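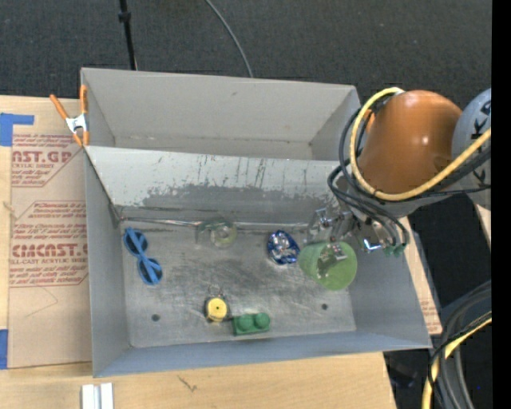 Baking Basics, Unit 3: Sugar in Cookies and Cakes
Handout to go with the November kitchen session. Updated 2025-12-22.

Bring your notes from Unit 2. We will lean on the flour material and I won't repeat it.

What the recipes claim

Open any cookie recipe and you'll find firm statements about sugar. Brown sugar makes it chewy. White sugar makes it crisp. Cream the butter for exactly so many minutes or the whole batch is ruined. Some of this holds up. A lot of it is one person's habit copied by the next person, and I'd like you to treat it that way until you have baked it yourself.

Sugar and moisture

Sugar holds on to water. This much is well established, and you can see it in a sugar bowl left open on a damp day. In dough, the sugar competes with the flour for the water, so less gluten forms and the crumb comes out more tender. Cut the sugar in half and you get something closer to a biscuit. That may be fine, but don't tell people it's the same cookie with less sugar in it.

Brown sugar is mostly white sugar with molasses. The molasses adds a little water, a little acid and a lot of flavor. Does it make a chewier cookie? Usually somewhat. Baking time matters at least as much, and so does how thick you scoop the dough. When a recipe swaps the sugar and also pulls the tray 2 minutes early, you can't credit the sugar for what happened.

Spread

Sugar melts and dissolves in the oven, the dough loosens, and the cookie spreads. More sugar generally means more spread. Fine sugar tends to spread more than coarse. Butter temperature gets blamed for nearly every flat cookie, sometimes fairly. Check the amount of flour first. A cup scooped hard from the bag and a cup spooned in lightly are different amounts, and this course uses a scale for that reason.

Browning

Two separate things go on. Caramelization is sugar breaking down under heat. The Maillard reaction needs sugars and proteins together, and it gives most of the color on a cookie made with egg and butter. Recipe writers use the word "caramelize" for both. On the quiz sheet, please don't.

Creaming

The standard story is that sharp sugar crystals cut air pockets into the butter. I half believe it. Beating does put air in, and a cake that relies on creaming will be denser if you skip the step. For cookies I have never been convinced that long creaming is worth the noise. Beat until the color lightens and stop.

Sugar substitutes

Read the package, then doubt the package. "Measures like sugar" tells you about sweetness by volume. It says nothing about spread, browning or how the thing will taste tomorrow. If you use one, bake a small tray before you commit a full batch.

To do before Unit 4

Bake one plain sugar cookie dough 3 ways: as written, with half the white sugar replaced by brown, and with the sugar cut by a third. Same oven, same tray, same scoop. Chill every batch for 15 minutes. Change nothing else, even if you're tempted.

Write down width, height, color and texture once they're cool, then taste again the next day. If your results disagree with this handout, bring them anyway.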